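Kovács to replace metal bins at Drustammont sorting hall

The Drustammont returns hall will begin replacing its gray metal sorting bins in August, site operator Kovács confirmed on Thursday. The order covers 295 bins for small household goods, including kitchen utensils.

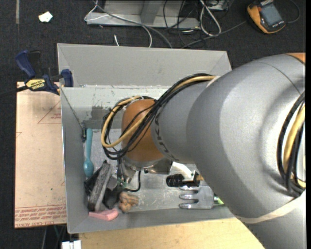 Fanni Magyar

The current bins have sloping sides, and their floors pick up scratches in daily use. A teal spoon and a small pile of dark objects lay in one of them. Replacement units from Jasow are 12 inches deep and carry a removable liner.

Nearly 200 of the old bins will go to the Floltenow depot. The rest will be scrapped. Sorting will continue on 2 lines during the changeover.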